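Subject: Re: [brernora-list] Brernora series two - episode lengths and the May slot
Date: 2021-03-20

On the list, a member wrote:

> The schedule sheet has Brernora in a 60 minute slot from May, but the
> first series ran in half-hour parts. Does that mean longer episodes,
> or two old ones put together? Also, the repeat on Piritz seems to be
> missing its opening titles. Is that a fault in the broadcast or a
> different version?

Taking these in order.

The slot is 60 minutes and the episodes are new. Nothing has been joined together. The production company, Wivau, changed the format between series, and the second run was written from the outset as nine parts of commercial-hour length. On a channel with adverts that leaves room for three breaks and a short trailer at the end. On a channel without adverts the same episode finishes well before the hour, and the gap is filled with whatever the continuity desk has to hand. If you record by the clock, you will get the filler as well. If you record by the programme signal, you should not, though see the note on Piritz further down.

The first series was made the other way round. It was written as half-hours and then offered to some buyers in double parts, with the middle titles and the middle recap removed. Two versions have been in circulation ever since, and the episode numbers do not agree between them. The list index uses the half-hour numbers. Please keep to those when posting, or say clearly that you are using the double-part numbers.

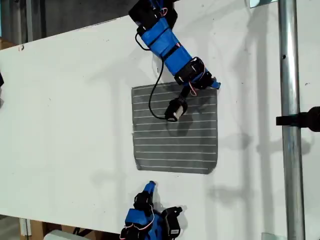 The numbering matters more now than it did, as the second series refers back to the first by episode title. Titles were dropped from the double-part version altogether. Anyone who only saw that version will find that two of the new titles are jokes about old ones, and will have no means of knowing it. I have added the old titles to the index in a separate column.

On the repeats: Piritz is showing the double-part version, and the opening titles are cut short in that version. The full sequence is kept on the first part only. After that there is a title card, the first line of the theme, and straight into the recap. It is not a transmission fault and there is no point in reporting it as one. The end credits are complete, but they are squeezed to one side for the trailer and cannot be read on a small set.

Piritz also sends its programme signal late. In my recordings the start is clipped by anything up to a minute. Adding padding at the front of the timer cures it. Padding at the end is needed as well, as the late evening programmes drift when there has been live sport earlier on.

As for the May date, the sheet gives the month and no more. Nieto has the first showing and has not yet printed a day. The listings magazines work some weeks ahead, so the day ought to appear there before it appears on the channel's own pages. I would not rely on the date given on the fan pages, which was copied from the repeat run and belongs to the first series.

One correction to my last post. I said that the theme had been recorded again for the second series. It has only been mixed again. The tune and the players are the same, and the difference is that the strings have been brought forward and the drum at the start is quieter. The version in the trailer is a third one, shortened, and is not used in the programme.
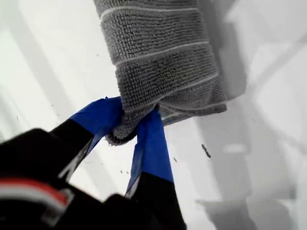
Will the new series be shown weekly, or two parts at a time?

Weekly, according to the sheet. There is one slot a week with one part in each, and a late repeat of the same part a few days after. Double showings were used for the end of the first series only, when the channel wanted the slot back.

A few words on list matters. The archive is now at its limit of 600 messages, and the oldest threads will be removed when new ones arrive. Most of what would go first is the old discussion of the pilot. Members who want to keep it should save it themselves, as I do not intend to move it. The pilot script notes are stored separately and are not affected.

Please trim quoted text before replying - several recent posts carried the whole thread beneath a single line. Plot details from the previews should go below a blank screen of lines, with a warning in the subject. This applies until the last part has been shown on Nieto, and to casting news too.

Corrections to the index can be sent on the list or directly to me.

List owner, brernora-list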